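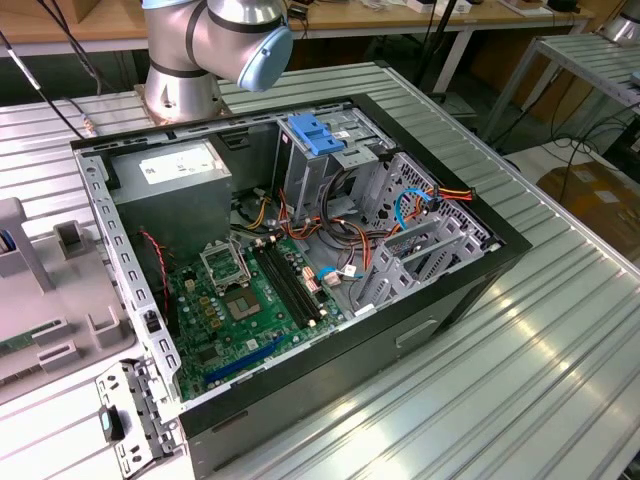 10月、作業ノート。古い電源ユニットの出力リップルと電解コンデンサの劣化を調べる件の続き。今回から、測定の前に仕様ラベルの内容を全部書き写すことにした。筐体を横倒しにして側板を外すと、電源は隅に収まったまま白いラベルが上を向くので、取り外さなくても読み取りにかかれる。前回は表計算に定格電力しか入れておらず、あとで各系統の最大電流が要ると分かって、棚から全部出し直すはめになった。書き写す項目は、型番、入力電圧、各系統の最大電流、合計の制限、製造時期の表記。製造時期は書いていない品もある。その場合は空欄のままにし、推定は備考欄に書く。

対象はCaddaleの倉庫から来た分と、Cumvilleの実習室で更新時に外した分。Cumville側は使用時間の見当がつくが、Caddale側は履歴がまったくない。両方を同じ表に入れるなら出所の列が要る。追加済み。

測定条件(前回からの変更点)
・予熱は30分。前は電源を入れてすぐ読んでいたので、冷えた状態の値が混じっていた。前の分は消さず、シートを分けて残す。
・オシロスコープはPrudierの古い方を使う。新しい方は帯域制限の設定が電源を切るたびに戻ってしまい、気づかずに測った日の値が高く出ていた。
・プローブのグラウンドはワニ口をやめ、先端のばね接地に変更。コネクタ側に小さなセラミックと電解を並列に入れた治具を使う。
・負荷はセメント抵抗を切り替えて2段階。軽い方と、定格の半分くらいの方。
・各条件で3回読み、中央の値を採る。平均にしないのは、接触不良で一度だけ跳ねた値に引っぱられるため。

ワニ口とばね接地の差は思ったより大きい。同じ個体、同じ負荷でも、ワニ口では細いひげのようなスパイクが乗る。リード線の輪が拾っているだけで、出力そのものの成分ではない。試しに先端とワニ口を同じ点に当てても、似た波形が見えた。したがって前のシートの値は、個体同士の比較にも使わないほうがいい。線の這わせ方が毎回違うからである。
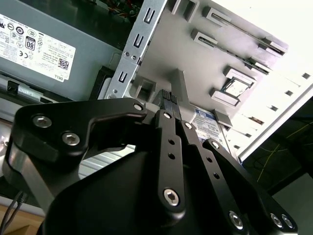

開いたデスクトップ筐体の内部。

劣化の見分け方について。見た目で頭が膨らんでいるものは分かりやすいが、今回開けた中では、外観が正常でも等価直列抵抗の高いものがあった。特に待機系の出力側にある小さい電解が悪い。待機系はコンセントにつながっている間ずっと通電されるうえ、放熱板のすぐ脇に置かれていることが多い。本体を使っていない夜間はファンも止まっていて、風が当たらない。主出力側の大きいものより先に傷むのも納得がいく。

データシートにある寿命は、最高使用温度で2000時間というのが小さい電解の標準的な値だった。温度が下がれば延びるという換算はよく知られているが、リップル電流による自己発熱を入れないと甘くなる。手元の個体では内部の温度分布が分からないので、寿命の逆算はしない。等価直列抵抗の実測値だけを並べる。換算式で「残り何年」と書くと、その数字だけが独り歩きする。前に一度それで困った。

開封時の手順も書いておく。
電源コードを抜き、主スイッチを切って放置する。放置時間に頼らず、必ず一次側の大きい電解の両端を電圧計で当たる。残っていれば抵抗を通して放電し、もう一度測る。ドライバーで短絡させるやり方は禁止。放電用の抵抗は絶縁した握りの付いたものを作り、工具箱の一番上の段に入れた。使ったら同じ段に戻すこと。測る前に指輪と腕時計は外す。二人以上いる時間帯だけ開ける。

交換用の部品はAydoğanにまとめて頼んだ。届いたのは低インピーダンス品で、耐圧と容量は注文どおり。ただし直径が元のものより一回り大きいものが混じっていて、隣のコイルに当たる。足を伸ばして浮かせれば入るが、振動で根元に力がかかるので避けたい。次の注文では外径と足の間隔を必ず指定する。注文書のひな形にその欄を足しておいた。高さの欄も入れるか迷ったが、上蓋までの余裕はどの機種も十分あったので省いた。

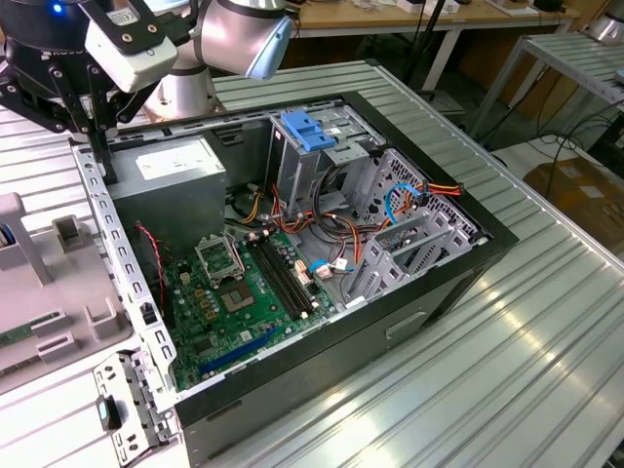

Tuncay Ekinciからは、交換した個体としない個体を同じ負荷だけで比べても足りないのではないか、という意見が来ている。軽負荷では劣化した品でも制御が追従してしまうので、負荷を急に変えたときの落ち込みと戻りを見たほうが差がはっきり出る、とのこと。切り替えには機械式リレーを使わず、半導体のスイッチにしないと接点のはね返りで波形が汚れるとも書いてあった。

もっともな話なので、次から過渡応答も加える。切り替え回路はまだ作っていない。手元のMOSFETで電流は足りるが、オンの時間を短くしても抵抗の発熱は残るため、放熱を考えて置き場所を決める必要がある。セメント抵抗は木の板から金属板の上に移す。前回の測定後、板に薄い茶色の跡がついていた。

はんだ付けの所見。古い基板は熱が逃げやすく、特にグラウンド側の穴が抜けない。吸い取り線だけで頑張るとランドが浮く。低融点のはんだを足してから抜くと楽になるが、残りを完全に取らないと後で弱い接合になるので、足した場合は吸い取りを2度やる。極性の印刷は基板によって塗ってある側が逆の意味のことがある。外す前に必ず向きを紙に写す。今回、印刷だけを信じて一つ逆に付けかけた。通電前の確認で見つけたので実害なし。

接着剤について。部品の根元に塗られた黄色っぽい固定剤が、古いものでは茶色く硬くなっている。この変色したものは導電性を帯びることがあると聞くので、見つけた分は竹べらで削って除去した。金属のピンセットで削るとレジストまで剝がす。溶剤は効いたり効かなかったりで、銘柄も分からないため記録には「溶剤可・不可」だけ残す。

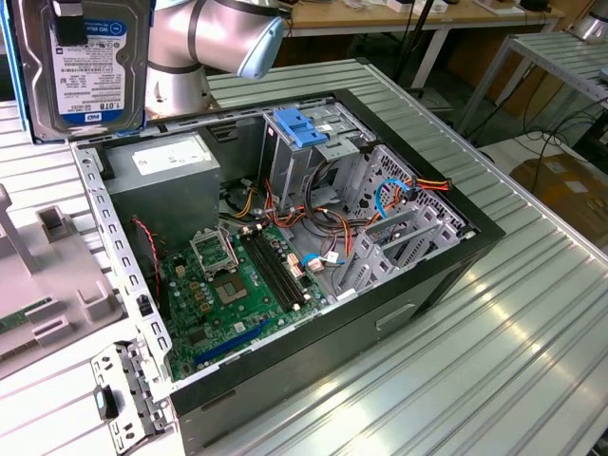
ファンは別に扱う。軸受の音が大きい個体は電気的に正常でも再使用の棚に入れない。注油で静かになったものもあるが、しばらく回すと戻ったので、注油済みの個体は保留とした。保留札は青。交換済みは白、廃棄は赤。札に書く字が人によってまちまちなので、型番の写しだけは印字したものを貼る。

Erhan Oralに引き継ぐ分は、測定済みの表と、治具の回路図、それに例の外径の件のメモ。表の列名は短くしすぎたので、別紙に対応を書いた。「Rn」がばね接地のリップル、「Rw」がワニ口の古い値。紛らわしいので、Rwのシートは読み取り専用にしてある。

未解決
・同じ型番なのに待機系の等価直列抵抗が大きくばらつく。部品の銘柄が製造途中で変わった可能性。基板の写真を並べて確認する。
・12V側のリップルが軽負荷でだけ増える個体がある。間欠動作に入っているのか、帰還まわりの劣化か、まだ切り分けていない。負荷を少しずつ増やして、どこで波形が変わるかを見る。
・電圧計の電池が減ると表示が高めに出る。電池交換後に基準電圧で当て直したところ正常。直前に測った分は備考に印を付けた。
・換気扇を回すと作業台の室温がかなり下がる。予熱の条件に室温の欄を加えるかどうか、次に測るときに決める。

次回の準備としては、MOSFETのゲート抵抗、絶縁シート、ばね接地の予備を出しておく。吸い取り線は残りわずか。Aydoğanへの追加注文に一緒に入れる。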